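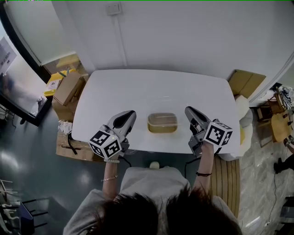
1. What we set out to learn

Our group began the semester with a question that sounded almost too simple to write a proposal around: can a machine do the small jobs in a kitchen or the back of a shop yet? By small jobs we mean opening a lidded container, closing it again so it stays closed, moving it to one side and wiping where it stood. Any of us would do these while talking on the phone. We gave ourselves until May to find out how far a learned arm could get with them, and this report covers the work up to 5 April 2024.

The team is Li-hua Wei, Asuka Arai, Oisín Horgan and me, Mayuree Sriwong. I wrote most of the text, so please blame me for the long sentences.

2. Collecting the demonstrations

The person at the table works with a gripper in each hand, and the little clear container with its lid sits between them. We chose a container this small on purpose. A big tub forgives you a great deal, and a small one slides off the moment one side pushes harder than the other. The marker cubes on the grippers let our tracking software, which we named Cikley one very late evening, work out where each hand is and how it is turned.

We recorded 390 demonstrations and threw out 114 of them. Most of the discards were tracking losses, when a forearm or sleeve came between a cube and the camera. Others were our own fault, like the stretch where Oisín had the two sides swapped in the settings and everything came out mirrored (he has asked me to mention that he also found the mistake, and he did!).

It took all of us a while to get comfortable. Your hands want to do what they have always done, and with grippers there is no fingertip to feel along the rim for the place where a lid gives. Asuka was the quickest learner by far. She told us to stop watching the jaws and watch the lid, and that helped the rest of us more than the written instructions had.

3. How the arm did

We trained on what was left and ran 40 trials for each chore on the two-armed bench unit in the Vulska lab. Moving the container to one side went best, and we were honestly a bit giddy the first afternoon it worked over and over. Opening came next. Closing was the hard one, with only 15 good trials out of 40. The arm would set the lid down very nicely and then press at one corner only — and the opposite corner would pop back up.

Wiping I would rather call unfinished. The cloth moved, the crumbs moved with it, and we never agreed on what should count as clean.

4. So, can they do it yet?

For one container, on one table, in a room we had arranged ourselves, partly. When Li-hua brought in a slightly taller container from home, the opening trials fell apart, and we had to remind ourselves that the arm had never met anything else. A shop with forty kinds of packaging on its shelves is a long way from that. I would still happily let it move things aside for me while I did the lids.

5. Still to do before May

Record closing again with a slower press, and with at least three different containers. Write down a rule for clean before anyone wipes anything. Ask Tzu-hsuan Hsieh, our advisor, whether we may keep the bench unit through the end of the term.

Student Projects > Robotics > Household Chores > Group Report

Contact the project group | © 2024 Vulska Student Projects | Back to top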